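Haruna Kitchen Corner, Prustdale Community House
Progress report for March, sent to Marit Tangen, Clokden Fund

Dear Marit,

Thank you for your patience with this report. It covers the work we have done since the second payment and how we have used the money. I have tried to keep it short, but please write to me if something is missing.

Spending. Of the 2451 dollars in the second payment we have now used 1214. The largest part went to the new tables and the rest to small kitchen things, fruit and cleaning supplies. We bought the blenders from Jirnik, and they gave us a lower price when we ordered 3 at the same time. The receipts are in the folder which Borghild Hedlund sent to your office.

The juice table. In the first report I wrote that the juice table was the part we were least sure about. Now it is the part which people ask for most. The method is simple. The fruit is cut in pieces and put in a glass dish, then it goes into the blender jar with a little water, and the juice is served in clear plastic cups. We use mostly yellow fruit this season - it is cheap at the market and the children like it. Ottar Strömberg has written the steps on one page, and we have asked two families to read it and tell us which words are difficult.

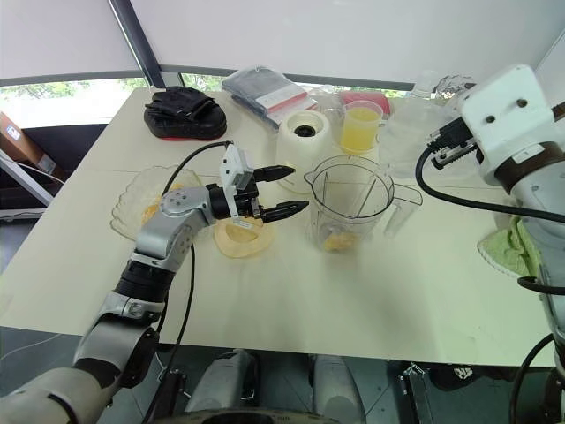
The white tables were a good choice. Spots of juice are easy to see on them and we can wipe them fast between two groups. The clear jars are also a help for beginners, who can see from the side how much fruit is in before they start. One thing we did not plan well is storage. The room is shared with the evening sports group, so bags, gloves and bottles often end up on the same tables as the kitchen things. Åsmund Moen has talked with the group leader and they agreed on one shelf for each activity. I think we also need a box with a lid for the blender parts, and I have put this in the plan for the next period.

Visitors. We have had roughly 200 visits to the kitchen corner so far. Most come on Thursday, and on that day the room is too full after four o'clock. We would like to try a second afternoon, but it depends on whether Tuva Isaksson can get the key from the house.

Problems. The first lids we ordered did not fit the jars and were sent back. The replacement came after nine days and we lost one session. The sink is still slow, and the house has promised to look at it.

Next steps. Before the next report we will finish the page with the steps, label the shelves and buy the storage box. We ask also if we may move 90 dollars from printing to fruit. The printing was cheaper than in the budget, and the fruit was more expensive.

With kind regards,
Tuva Isaksson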